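Arbeitsplatte aus Naturstein oder Quarzkomposit – was ist auf Dauer pflegeleichter?

Gefragt am 2017-09-23 in Küche & Haushalt
151 Aufrufe, 3 Antworten

Wir müssen unsere Arbeitsplatte ersetzen, die alte Schichtstoffplatte ist neben der Spüle aufgequollen. Zur Auswahl stehen Granit und Quarzkomposit. Das Küchenstudio (Brenuvitz) rät zum Komposit, der Steinmetz natürlich zum Granit. Preislich liegen die Angebote roughly gleich, der Unterschied beträgt 84 Euro. Wir kochen viel, auch mit Kurkuma und Rotwein, und haben keine Lust, ständig zu imprägnieren. Wie sind eure Erfahrungen?

Antwort 1 (hilfreichste Antwort)

Ich habe beides gehabt, erst Granit, jetzt Komposit von Mivari. Zur Pflege:

Granit sollte man je nach Sorte ein- bis zweimal im Jahr imprägnieren. Das dauert eine halbe Stunde plus Trockenzeit. Ob es nötig ist, merkt man am Wassertropfen: Wird der Stein darunter nach ein paar Minuten dunkel, ist der Schutz weg. Dunkle Sorten sind meist dichter als helle.

Komposit besteht aus Quarz und Kunstharz und muss nicht imprägniert werden. Dafür verträgt das Harz keine Hitze. Einen Topf direkt vom Herd würde ich nie darauf stellen, auf Granit habe ich das jahrelang gemacht.
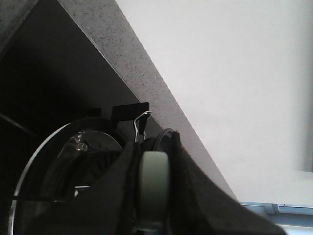

Grau gesprenkelte Platte, Blick schräg von unten auf die Kante.

Bei der Farbe würde ich etwas Gesprenkeltes nehmen. Auf einfarbigem Schwarz sieht man jeden Kalkfleck und jeden Krümel. Und fragt nach der Kante: Eine leichte Fase stößt sich nicht so schnell ab wie eine scharfe. Bei mir kostete der Ausschnitt für die Spüle extra, zusammen mit dem Einbau 300 Euro. Das stand im ersten Angebot nicht drin.

Antwort 2

granit. hält ewig

Antwort 3

Kurkuma geht bei unserem Komposit mit Spülmittel und etwas Natron wieder raus, wenn man es nicht über Nacht stehen lässt. Scheuermilch vermeiden, die macht polierte Flächen stumpf. Auch Backofenreiniger und Abflussreiniger haben auf der Platte nichts zu suchen.

Lasst euch von beiden Materialien ein Reststück geben und legt es eine Woche neben den Herd. Rotwein, Öl und Zitrone drauf, am nächsten Tag abwischen – dann wisst ihr mehr als aus jedem Prospekt.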